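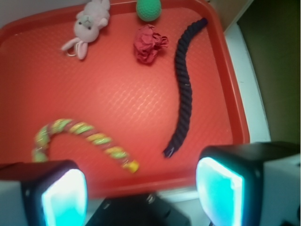
Hi all, toy bin for the May foster litter. Everything gets sorted on the red tray by the sink before it goes out. Ropes with long frayed ends: trim first. Replies to list pls, not just me.

Gizella Kovács wrote:
> Can the ropes go in the machine with the blankets?
> I have 17 toys here from Tanen.

Cold wash fine, in a mesh bag. Air dry only, took mine almost two days. 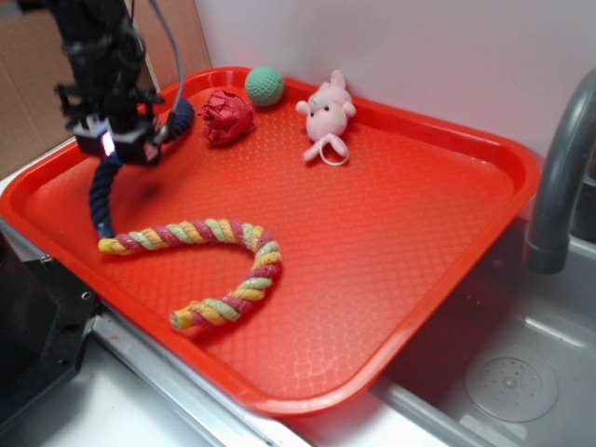
Do plush toys need their own bag?
Better that way, the lint gets into the ropes.

Kuo has spare bags, ask at the desk.

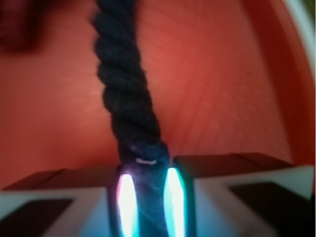
How often should a rope be replaced?
When strands pull out by hand, toss it.

Check teh middle as well as the ends.

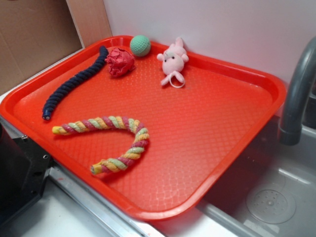

Loops and tags are my other gripe. Puppies chew them off and swallow them. The pink plush still has its white loop on, so snip that before it goes in a box. Same for anything else with string. Boxes go Thursday, label them Prendia

Zainab Nnaji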